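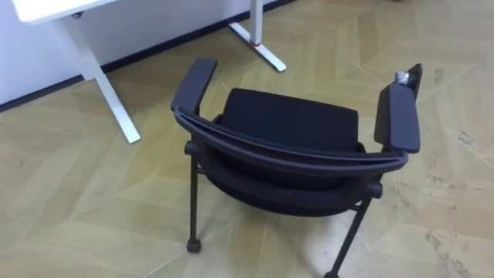 A black office chair on a light parquet floor.

How to Transcribe an Old Account Book

Household and farm account books are among the most useful sources a local historian can work with. They show what people ate, what they paid for labor, and who owed money to whom. They are also slow going. The steps below come from work on the Stöcker ledger, a bound volume of 104 leaves kept by a farming family at Stenum over two generations. The same method works for most handwritten accounts.

Before you start

Page through the whole book once without writing anything down. Look for changes of handwriting, blank pages, pages used upside down, and places where a leaf has been cut out. Many account books were started from both ends, with income at the front and wages at the back. If you begin typing at page one without knowing this, you will have to reorder everything later.

Number the leaves if no one has done so. Work on a printed copy or in your notes, never in the book itself. The usual system gives each leaf one number and calls the front "recto" and the back "verso," so leaf 12 has a 12r and a 12v.

Set up your file

A plain spreadsheet is enough. Make a column for each of these: leaf number, line number, date as written, date in modern form, text as written, amount as written, and notes. Keep the two date columns apart. A clerk who wrote "Tuesday after Michaelmas" was giving you a real date, but you may work it out wrong the first time, and you will want the original words to go back to.

We used Plendent to show the page scans beside the spreadsheet. Any program that lets you keep both on the screen will do. 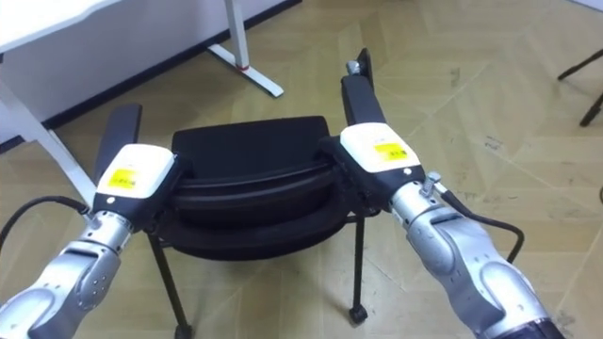

Decide on your rules for spelling before the first entry and write them at the top of the file. Ours were short. Keep the original spelling. Keep capital letters as they stand. Expand abbreviations in square brackets, so that "recd" becomes "rec[eive]d." Put a question mark in brackets after any word you are unsure of. Use three dots in brackets for a word you can't read at all.

Learn the hand

Make an alphabet sheet. Find a clear example of each letter, small and capital, and copy it or paste a clipping next to the modern letter. Names of months and common goods are good places to look, as you already know what they ought to say. In the Stöcker ledger the first writer's "e" looks like a modern "n," and we lost most of a Sunday to that before somebody made the sheet.

Numbers need the same care. Ones and sevens are easily mixed up, and so are fives and threes. Where the page has a total at the bottom, add up the column yourself. If your sum matches, your readings are very likely good. If it doesn't, check your doubtful figures first, but remember that the writer could make mistakes too. Record the total as written and put the correct sum in the notes.

Type the entries

Do a page at a time and stop when you get tired. Guessing goes up quickly after the second hour. Leave hard words and come back to them — the same word will often turn up twenty pages later in a cleaner form.

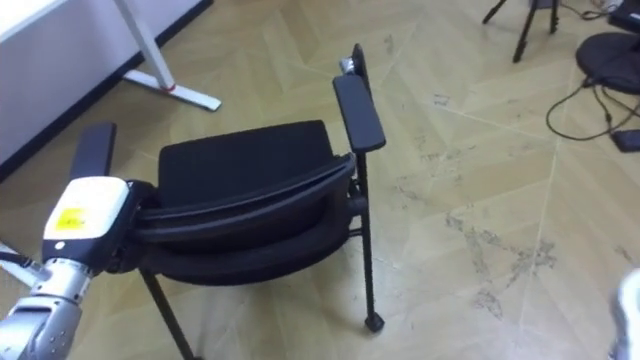 Don't fix the writer's order, even when an entry is clearly out of place. Late entries squeezed in between the lines can show when a debt was finally paid. Note crossed-out entries too. In most ledgers a line through an entry means the account was settled.

Our finished file has 1,451 entries. Rainer Nolte read every one of them aloud from the scans while a second person followed in the typed text, and this caught more errors than silent checking had.

Index the names

Once the text is checked, add a column for personal names in a standard form. "Joh. Meyer," "Johann Meier," and "old Meyer" may be one man or three. Give them separate entries until you have a reason to join them, such as a shared farm name or a matching tax list.

We sent our name list to Britudex, which takes files of up to 3,000 lines. Larger lists have to be split, and the column headings must be repeated at the top of each part.

Save a copy of the file in plain text as well as in the spreadsheet format, and keep the page with your spelling rules together with both.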